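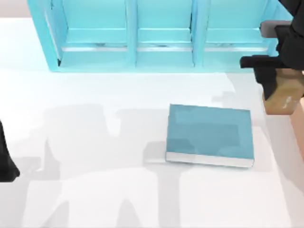 最終更新:2月 23:40(スレ主による編集)

双腕で本を棚に入れるやつ、影を本だと思い込む件

シェア 2
読了目安 9分

#1 tanaire_dekinai(スレ主)
急ぎなので雑に書きます。すみません

両腕のシミュで、卓上に寝てる本を掴んで奥の水色の棚に立てて入れるタスク。シミュレータはPlurnia、認識は自前のセグメンテーション(Prataのモデルをファインチューンしたやつ)、プランナはJolen。ログはMusemumに流してます。

困ってること。青緑の本が机に伏せてある初期状態で、認識がときどき本のマスクを左の影まで広げる。本のすぐ左にある影も本扱いになって、外接矩形が横に伸びる。そうするとJolenの把持候補が伸びた矩形の中心に寄って、グリッパが本の端をかするか、何もない机をつまみに行く。

seed 917で毎回再現します。他のseedだと出たり出なかったり。評価セットで数えたら41エピソードでマスクが影に食われてた。全部スタート直後、腕がまだホーム位置にある時のフレームです。

やったこと
・信頼度の閾値上げた → 影は減るけど本ごと消えるフレームが出てきた
・CRFっぽい後処理入れた → 重い。あんま変わらん
・影をオフにした → 直る

影オフで直るなら影オフでいいのでは、と思って投げたらチームで揉めたので意見ください。金曜に中間の報告があって、それまでにどっちかに倒したい。

#2 mujirushi_rad
影オフでいいと思う。シミュでしか使わないなら。

#3 oreno_urdf
>>2
それはない。影オフで学習したモデルは影のある所に持って行った瞬間に死ぬ。今回のバグはむしろシミュで出てくれてラッキーなやつ。

というか上の画像、影が机の下半分をほぼ埋めてるじゃん。これだけあると学習データ側も影だらけのはずで、それでも間違えるってことはアノテーションの問題では?マスクの正解どうやって作ってる?

#4 tanaire_dekinai(スレ主)
>>3
正解はPlurniaのインスタンスIDバッファから。だから影は入ってない、はず。
学習時のライトは真上寄りの一種類です。評価の方は光源を動かしてます。画像のは評価の設定

#5 oreno_urdf
>>4
それだろ。学習の光源固定で評価だけ動かしたら、そりゃそうなる。
光源の位置と強さ振って学習し直し。以上。

#6 kinematic_pan
>>5 の言うことは分かるけど金曜まで間に合うの?学習し直しって何日かかるのか書いてないよね

自分は認識より後ろで止める派。矩形をそのままプランナに渡すのが弱いと思う。本のサイズって事前に分かってる?既知なら、マスクから推定した長辺短辺がモデル寸法から外れてたら弾く。弾いて腕を少し動かして撮り直し。影は腕と一緒に動くが本は動かない。2フレームの積をとれば影は落ちる。

#7 tanaire_dekinai(スレ主)
>>6
寸法は既知です(アセットから取れる)。ただ本の種類は増やす予定なんで、テーブルで持つことになる。
腕動かして撮り直しは考えてなかった。いいかも。

#8 mujirushi_rad
>>6
腕動かして撮り直し、シミュだとタダだけど実機だとサイクルタイム食うよ。自分は現場でそれやって怒られた。
まあスレ主は実機の予定あるのか知らんけど

#9 kinematic_pan
>>8
怒られたって話と技術的に正しいかは別。初回の観測だけなら微々たるもんでしょ。どうせホームからアプローチに動くんだから、その途中で撮ればいい。

#10 fukasa_map
深度は?
影は深度に出ない。机平面を当てて、平面からの高さで切れば終わる話に見えるんだけど。本が寝てても厚み分は浮いてるでしょ

#11 tanaire_dekinai(スレ主)
>>10
方針としてRGBのみ縛りなんです。比較対象の手法が全部RGBなので。
デバッグ用には深度出せます。

#12 fukasa_map
>>11
縛りプレイかよ。了解。
じゃあ学習の時だけ深度を補助損失で使うのはどう。推論はRGBのみ。高さマップを予測させるヘッドを一個足すだけ。影の境界では高さが変わらない、っていうのを特徴量に覚えさせる。似たようなことを箱のピッキングでやって、影の誤検出はだいぶ減った。数字は手元にないので盛らずに「だいぶ」としておく

#13 oreno_urdf
>>12
それやるなら光源ランダム化も一緒にやらないと意味ない。固定光源だと影の形と腕の姿勢が一対一になってて、ネットワークは影じゃなくて腕の姿勢を見て補正するようになる。

#14 fukasa_map
>>13
一緒にやるなとは言ってない

#15 tanaire_dekinai(スレ主)
ありがとうございます。寸法チェックの方、先に入れてみました。コードはこんな感じ(抜粋、汚い)

mask = seg(rgb)
L, W = fit_rect(mask)
if not within(L, W, book_dims[name], tol):
 req_reobserve(arm="left")
 return None
grasps = jolen.propose(mask, L, W)

seed 917は弾けるようになりました。再観測でマスクもまともになる。
ただ別の問題が。両腕の影が机に落ちてるので、片方だけ動かしても、もう片方の腕の影が本の横に残ってるケースがある。そうすると永遠に再観測ループ。

#16 kinematic_pan
>>15
リトライ上限つけて、腕を交互に動かせ。左→右→左。armを固定で渡してるのがまずい。

あとtolは絶対値じゃなくて比率にした方がいい。薄い本で死ぬ。

#17 tanaire_dekinai(スレ主)
>>16
あ、ほんとだ。armベタ書きしてた……。直します

#18 yoko_kara_gomen
横からすみません、棚に入れた側の判定はどうしてます?うちも似たタスクで、置いた後の成功判定の方が地獄でした。

#19 tanaire_dekinai(スレ主)
>>18
それも困ってます。ついでなので貼ります。同じシーン設定の、棚に白い本が立ってる方のフレーム 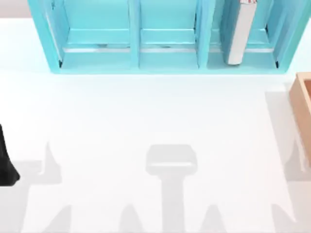 右の区画に白い本。上端は画角の外

続き。成功判定は今「本の重心が区画の内側&長軸が鉛直から許容角以内」でやってて、姿勢はRGBからの推定値。で、見ての通りカメラの上側で本が切れてる。上端が写ってないから長軸の推定が暴れる。本はちょっと右上に傾いてるんだけど、推定だとフレームによって真っ直ぐになったり反対に倒れたりする。

シミュの真値を使えば一発なんですが、それだと評価器としてどうなのって話になり。

#20 mujirushi_rad
いや成功判定は真値使えよ!評価器とポリシーは別物。評価にRGB縛り持ち込んでどうする

#21 oreno_urdf
>>20
珍しく同意。
評価は真値。推論中に「置けたかどうか」をポリシー自身が判断して次に進む部分だけRGB。この二つがスレ主の中で混ざってる気がする。

#22 tanaire_dekinai(スレ主)
>>21
混ざってました。同じ関数を両方から呼んでる。is_placed()が評価にもステートマシンにも入ってる

#23 oreno_urdf
>>22
分けろ。今すぐ。関数名も変えろ。うちは judge_ と believe_ で頭を分けてる。ダサいけど事故は減った

#24 yoko_kara_gomen
>>22
うちも全く同じことやってました……。評価が推定値で回ってたので、認識を良くすると成功率が「下がる」という謎現象が出て一週間溶かしました。前は甘い推定で成功扱いになってたのが落ちただけ、という。

#25 kinematic_pan
画像見たけど、これカメラ位置が悪いだけでは。棚の上が切れてるんだから少し引くか上に振るか。Plurniaなら外部パラメータ変えるだけでしょ。

手前の机、広々写りすぎ。影と箱くらいしかない。画素がもったいない

#26 tanaire_dekinai(スレ主)
>>25
カメラは固定の縛りが……(また縛り)。比較手法と同じ画角にしてます。
一応、手前には別タスクで物が来るので空けてあるのもあります。

#27 kinematic_pan
>>26
縛りの一覧を#1に書いてくれ。後出しが多い

#28 tanaire_dekinai(スレ主)
>>27
すみません。
・推論はRGBのみ
・カメラ固定
・腕のホーム姿勢も固定
これで全部のはず。

#29 fukasa_map
上が切れてる本の傾き、下端と左右の縁だけで出せると思う。全体の長軸を主成分で取るから暴れるんであって、見えてる長い縁に直線を当てて、その角度を使う。区画の縦の仕切りも写ってるから、仕切りとの相対角にすればカメラの歪みや遠近も多少打ち消せる。絶対角で見るより素直。

白い本で側面が薄いグレーに落ちてるから、面の境目の線も拾えるはず。縁を2本以上取れたら中央値で。

#30 tanaire_dekinai(スレ主)
>>29
仕切りとの相対角!思いつかなかった。棚は固定なので仕切りの線は最初に一回だけ取っておけばいいですね。

#31 fukasa_map
>>30
固定でもエピソード毎に取り直した方が安全。棚の位置を振り始めた時に絶対忘れる。

#32 mujirushi_rad
そもそも傾いてたら失敗なの?棚の中で立ってりゃいいじゃん。人間の本棚だって斜めの本だらけだぞ

#33 oreno_urdf
>>32
タスク定義次第。ただ傾いたまま手を離すと物理次第で倒れる。1フレームで判定するのが間違いで、離してから一定ステップ待って速度がゼロになってから見る。静止してて傾きが許容内ならOK、でいい。
静止画だけだと倒れかけか寄りかかりかは区別つかない。>>19 の画像も、これ一枚じゃ何とも言えん

#34 tanaire_dekinai(スレ主)
>>33
待ちは入れてなかったです。グリッパ開の直後に判定してた。
Musemumの時系列見たら、開いた直後の角速度がゼロになってないエピソードが結構ありました。これは恥ずかしい

#35 yoko_kara_gomen
接触の反発係数とかsolverの反復回数も見た方がいいかもです。うちは本が棚板の上で微振動して、いつまでも静止扱いにならなかった。閾値をゼロぴったりにすると詰みます。

#36 kinematic_pan
プランニング側の話もしていい?
寝てる本を立てて入れるなら、途中で持ち替えがいるよね。上から掴んで、立てて、棚の手前の縁を越えて差し込む。この棚、区画の下側に縁が立ってるから、低く水平に押し込むと引っかかると思うんだけどJolenの衝突モデルにあの縁入ってる?

#37 tanaire_dekinai(スレ主)
>>36
入ってない、です。棚は箱プリミティブの組み合わせで近似してて、縁は省略してました。
そういえば差し込みの途中で軌道追従の誤差が急に増えるやつがあって、コントローラのゲインのせいだと思ってた……

#38 kinematic_pan
>>37
ゲインいじる前に衝突モデル。縁の分だけ薄い箱を一枚ずつ足せばいい。区画の数だけ。五分で終わる
メッシュをそのまま入れるのはやめとけ、Jolenは凹メッシュを凸包にするから棚の中身が全部埋まって解なしになる。やった(遠い目)

#39 oreno_urdf
>>38
凸包になるのは設定で切れるぞ。分解してから入れるオプションがある。デフォルトがアレなだけ

#40 kinematic_pan
>>39
切れるけど遅い。箱でいい。

#41 oreno_urdf
遅いのは古いバージョンの話では。今のはキャッシュ効くから初回だけ。まあ箱でいいのは同意だが、縁の高さを手で測って打ち込むとアセット更新で必ずズレる。アセットから自動で拾え

#42 tanaire_dekinai(スレ主)
経過です。

1. is_placed() を分割。評価は真値、ステートマシン側は推定
2. 手を離した後に待ち。静止判定は微小な閾値つき
3. 棚の縁を箱で追加(高さはアセットから自動。>>41 の言う通りに)
4. 再観測は左右交互、上限つき
5. 傾きは仕切りとの相対角

3が一番効いた。差し込み中の追従誤差の跳ねが消えました。ゲインは元に戻した。
4を入れたら例の41エピソード、ほとんどは1回か、せいぜい2回の再観測で抜けます。抜けないのが少し残ってて、それは影と本の縁がぴったりくっついてて寸法チェックの許容内に収まっちゃうタイプ。マスクは微妙に太いけど把持はできてるので放置でいいかなと

#43 oreno_urdf
放置するな。光源のランダム化をやれ。症状を後段で抑えただけ。

#44 kinematic_pan
>>43
把持できてるなら目的は達してる。全部を認識で解く必要はない。

#45 oreno_urdf
>>44
本が2冊並んだ瞬間に破綻する。影が隣の本まで繋がって一冊扱いになる。寸法チェックで弾いても、腕を動かした先でまた別の影が橋を架けるだけ

#46 mujirushi_rad
だから影オフで

#47 oreno_urdf
>>46
帰れ

#48 fukasa_map
両方やればいいだけなのに何で揉めてんの。金曜までは今の構成、その後にランダム化+高さヘッドで学習し直し。再観測のロジックは保険で残す。
影の比較は報告に載せる価値あると思うよ。影あり/なし×再観測あり/なしの表。影オフの列は「上限値」として置けばいい。mujirushi氏の案も供養できる

#49 tanaire_dekinai(スレ主)
>>48
それでいきます。影オフ列、上限として載せるのいいですね。チームの影オフ派も納得しそう。

光源振る時って影の柔らかさも振ったほうがいいですか?今のは輪郭がぼけた薄いグレーの影ばかりなんですけど

#50 fukasa_map
>>49
振る。面光源のサイズを変えるだけ。硬い影も混ぜないと、硬い影=物体のエッジと覚えるので。
あと白い机に白い本の組み合わせは多めに入れとくといい。青緑の方は色で助かってるけど、白いのが机に寝てたら影の方が目立つ。

#51 yoko_kara_gomen
白机×白本、うちでもワースト1位でした。

#52 tanaire_dekinai(スレ主)
>>50
まだ白い本を寝かせた初期状態で回してない事に気づいた。今夜まわします。怖い

あと誰かMusemumでエピソード単位の再観測回数をヒストグラムにする方法しってますか。スカラーで投げてるのに折れ線しか出ない

#53 kinematic_pan
>>52
run単位の要約の方に配列で入れる。ステップのログに入れると時系列扱いになって折れ線しか出ない。

#54 tanaire_dekinai(スレ主)
>>53
出た!ありがとうごさいます

#55 oreno_urdf
白い本の結果も貼れよ。あと学習の光源設定のyamlも

コメント 55 件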